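Comparing wrist cameras on the Coment arm

From the Odanholm bench wiki, the pages on grippers, arms and cameras

A wrist camera is a small camera bolted to the last joint of a robot arm, or onto the gripper itself, so it goes wherever the hand goes. I've spent most of a February and a good chunk of the spring swapping them on and off a Coment arm, and this article is my attempt to get it all in one spot (I'll keep adding bits as I go, so check back!).

Background

The two mounts I compared are the Tokgöz bracket, which sits close in beside the fingers, and the Kumham ring, which stands the camera further back. Both take the same lens. The Tokgöz gives you a lovely tight look at whatever you're about to grab, and the Kumham gives you more of the bench and a lot more of the gripper, whether you want it or not. My favourite changed at least twice.

Work surface

I'm a bit of a bore about dark cloth. A shiny benchtop throws the overhead lights straight back up the lens and the exposure hunts all over the place, whereas matte black stays put and lets the colours of the objects come through.

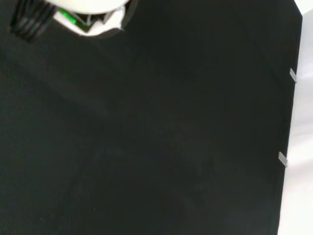 The other half of it is keeping the cloth still. If it creeps even a little between runs, your start positions wander and you end up blaming the controller (I lost a whole arvo to that one). I smooth it with the side of my hand, and I've stopped chasing every last wrinkle, as a soft fold never bothered either mount. Lint is another story! Go over it with a sticky roller before you start, then accept that you'll miss some.

Exposure

White gripper housings are a pain on a dark background. The auto setting reads all that black, brightens everything up and blows the housing out to a glowing blob. I now lock it by hand. On our 0 to 200 scale I settled on 67 for the Tokgöz bracket and 100 for the Kumham ring, and those numbers won't suit your lights, so treat them as a place to start.

Objects near the edge of view

Centred objects are easy for any camera, so they tell you very little. The ones half out of view are where the mounts really come apart, and I always keep a few of those starts in the set.
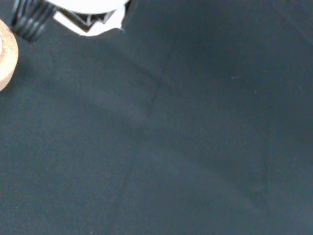
Tan object at the left side of the view, with the coiled spring and white part of the gripper above.

I score a run as a pass only if the gripper closes on the object within 2 tries. The Tokgöz did better once it was close, but it lost sideways objects early and had to back up for another look. The Kumham was slower on the final approach and hardly ever went looking in the wrong place. For tidy, repeatable starts I'd fit the Tokgöz again, and for anything messy I'd go the Kumham.

See also

Cable routing on the Coment arm
Locking exposure by hand
Choosing bench cloth

Page last edited 29th November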